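Castuvard Manipulation Practicum

The Castuvard Manipulation Practicum is a one-semester student project in robot learning, offered to undergraduates in the second half of their degree. Participants record everyday tasks performed by hand, prepare the recordings for training, and evaluate the resulting control policies on a robot arm. The course is best known for its paper-handling unit, in which students work with sheets and mailing envelopes. Enrollment is limited to 36 students in each cycle.

Background

The practicum was established by Siv Amundsen, who had taught an introductory course in automation and wished to give students direct experience with the collection of training data. Earlier versions relied on wooden blocks and plastic cups. Arturo Bortolotti, who joined as laboratory instructor in the second year, proposed replacing these with flexible materials. Paper bends, creases and slides under light contact, and its shape is difficult to describe with a small set of measurements.

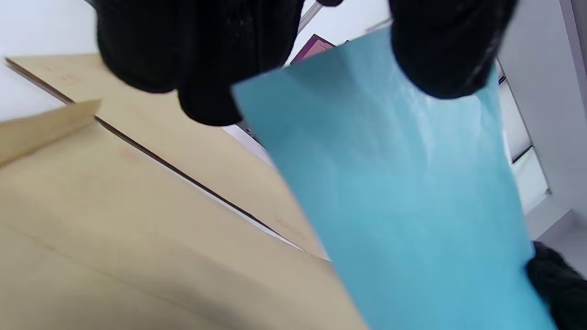 The first paper unit was held in October and covered a single task, the placing of a sheet in an envelope. Folding, stacking and sorting were added later. A joint session with a student club in Brasov led to the adoption of a common written protocol, known among participants as the Lindholm sheet after the room in which it was drafted.

Organization

Students are assigned to teams at the start of the semester. Within each team, the roles of operator, recorder and reviewer rotate, and every member is required to complete at least one full session in each. The operator performs the task. The recorder starts and stops each take and notes interruptions. The reviewer examines the takes afterward and marks those to be excluded.

Sessions begin at 9:00 a.m. with a check of tracking and camera alignment. Operators wear black gloves, and hand-held controllers are strapped across the palms for work in which hand position is recorded separately from the view of the gripper tool.

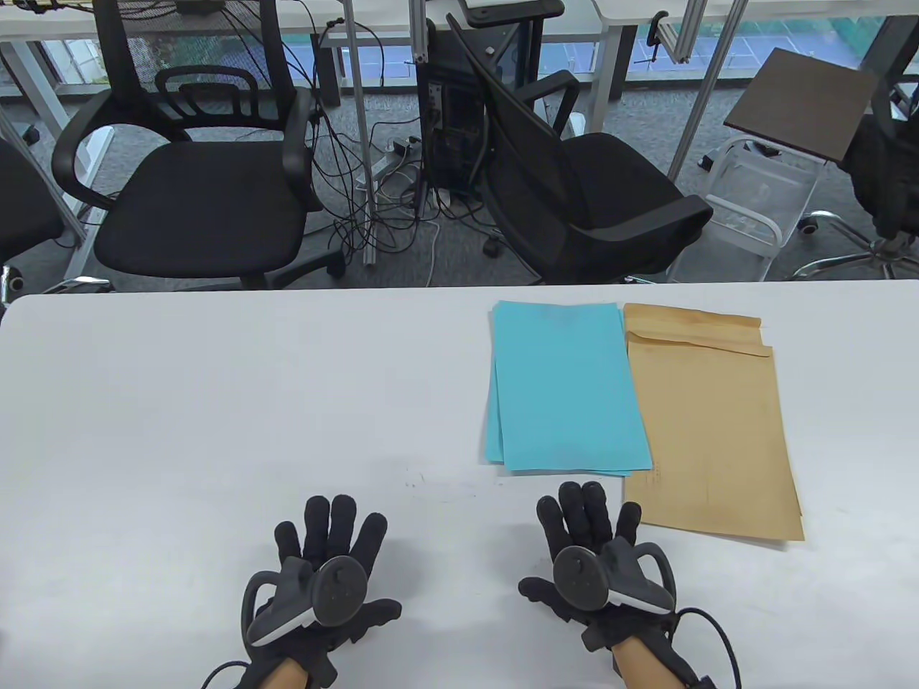
A take is considered valid when the hands start and finish in the agreed rest position and the task has been carried out without spoken instruction. Teams are expected to submit 500 valid takes by the end of the term. Takes in which the paper is dropped may be kept if the operator recovers it without help, and these are labeled separately.

Paper-handling unit

The unit occupies the middle weeks of the course. Materials are colored sheets and kraft paper envelopes, laid out on a plain table. Starting positions are varied between takes according to a printed schedule, and students may not rearrange the table to make a task easier. Both hands are used throughout. One commonly steadies an envelope while the other controls the paper, but the protocol does not prescribe which hand performs which part.

Instructors place particular emphasis on the grip. Operators are asked to hold material near an edge or corner where possible and to avoid covering the opening of the envelope.
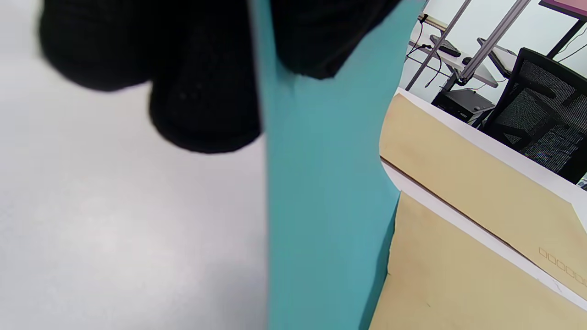 Assessment

Grades are based on the recorded data, a written report and an oral review. The report must include an account of the excluded takes and the grounds for each exclusion. Yao-tsung Su, who coordinates assessment, introduced a blind exchange in which each team reviews 10 takes recorded by another team. Disagreements between the two reviews are discussed in class.

Trained policies are tested at the close of the semester. Performance on the robot does not affect the grade, although the report is expected to relate the results to the recordings. In one cycle, a team received the highest mark for a report on a policy that failed to open a single envelope.

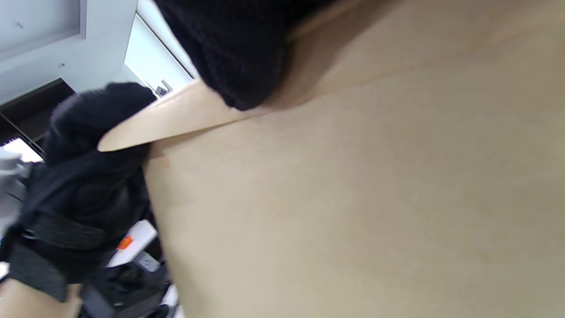 Celdale Meeting

Selected teams present their work at the Celdale Meeting, an annual student gathering on robot manipulation. The most recent meeting drew 124 participants. Castuvard teams have presented in both the open demonstration and the data quality category, the latter judged by a panel under Hervé Baudry.

Related courses

Siv Forsberg teaches a companion course on the annotation of recorded tasks. It uses takes from the practicum and may be attended without prior experience in robotics.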